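Umatix – Centre de formation aux métiers du commerce
Module 4 : Tenue du rayon frais et des boissons réfrigérées
Support de cours remis aux stagiaires

Séance 2 – Le meuble réfrigéré vertical : remplissage, facing, étiquetage

1. Objet de la séance

La présente séance porte sur la mise en rayon des boissons conditionnées à l'unité dans un meuble réfrigéré vertical de magasin de proximité. Elle fait suite à la séance consacrée à la réception des marchandises, dont les notions (contrôle du bon de livraison, relevé des dates, mise en réserve) sont supposées acquises. Les stagiaires effectueront l'exercice pratique sur le meuble Skotel de l'atelier, fiche d'implantation 3745.

À l'issue de la séance, le stagiaire doit être en mesure de préparer un meuble avant l'ouverture, de procéder à la rotation d'une référence et de relever les écarts entre les produits exposés et les étiquettes de prix.

2. Vocabulaire

Facing : unité de produit visible de face, au premier rang de la tablette. Une référence présentée sur deux facings occupe deux emplacements contigus.
Profondeur : nombre d'unités placées l'une derrière l'autre sur un même facing.
Réglette ou porte-étiquette : support fixé au chant de la tablette, destiné à recevoir l'étiquette de prix.
Rupture : absence d'une référence à son emplacement, qu'elle soit ou non disponible en réserve.
Balisage : ensemble des étiquettes et signes qui renseignent le client sur les produits et leur prix.

3. Mise en place des produits

L'opérateur se présente devant le meuble avec les mains propres et sèches. Les cartons sont ouverts en réserve ou sur le chariot, jamais à même le sol de l'allée. Les bouteilles sont saisies par le corps et non par le bouchon, puis déposées debout, étiquette tournée vers le client. Les canettes sont alignées sur le bord avant de la tablette, sans dépasser la réglette.

La prise à deux mains, une bouteille dans chaque main, est admise pour les petits formats, sous réserve que l'opérateur garde les deux contenants dans son champ de vision. Elle est exclue pour les formats familiaux et pour les tablettes situées au-dessus des épaules.

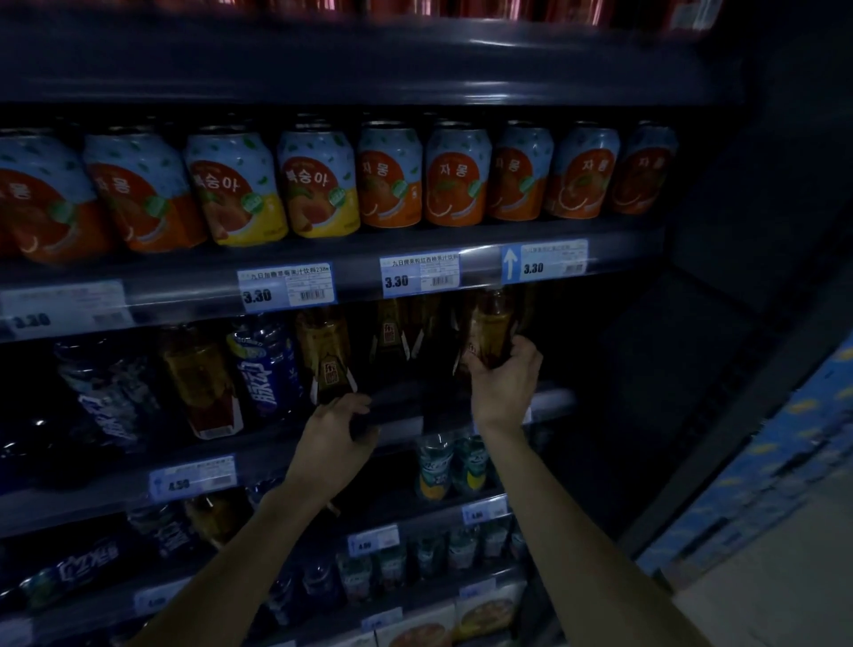
Figure 1. Prise simultanée de deux bouteilles brunes sur la tablette médiane ; au-dessus, canettes de boisson aux fruits, parfums pamplemousse et pêche.

On observera, sur la tablette supérieure à celle des bouteilles, que les deux parfums de la même gamme partagent un décor très proche : moitié haute bleu pâle et grand fruit illustré en partie basse. Les canettes à la pêche se trouvent en troisième et quatrième positions, entre des canettes au pamplemousse. Le prix affiché est de 3.30 sur les quatre étiquettes de la rangée. Lorsque les parfums d'une gamme sont vendus au même prix, une interversion n'entraîne pas d'écart de prix pour le client ; elle fausse en revanche le comptage par référence et la préparation du réassort. Le rapprochement se fait donc toujours par la désignation et le code-barres, jamais par le seul montant.

4. Rotation

La règle applicable est celle du premier périmé, premier sorti. L'opérateur avance les unités en place, vérifie leur date, puis complète par l'arrière. Pour les produits dont l'étiquette est rédigée dans une langue étrangère, il s'assure du format de la date (année en tête ou jour en tête) avant de la reporter sur le relevé. En cas de doute, le produit est mis de côté et signalé au responsable de rayon.

Toute canette bosselée au niveau du sertissage est retirée de la vente.

5. Contrôle du balisage

Le contrôle s'effectue de gauche à droite et de haut en bas, tablette par tablette. Sont relevés :
– les étiquettes absentes, illisibles ou décollées ;
– les produits sans étiquette correspondante ;
– les étiquettes sans produit, à distinguer des ruptures.

Le relevé est porté sur la grille Lahlou, colonne 2, avec l'heure de passage.

6. Exercice pratique (durée : 90 minutes)

Les stagiaires travaillent en binôme. Le premier procède au remplissage du meuble conformément à la fiche 3745 ; le second tient la grille de relevé. Les rôles sont inversés à mi-parcours. L'implantation comporte volontairement des erreurs de placement, que chaque binôme doit consigner avant de les corriger.

La grille complétée est remise au formateur le vendredi, en fin de séance. Elle compte pour l'évaluation du module.

Lecture préparatoire à la séance suivante : livret Steneck, chapitre 4, « Relevé des températures et conduite à tenir en cas de panne ».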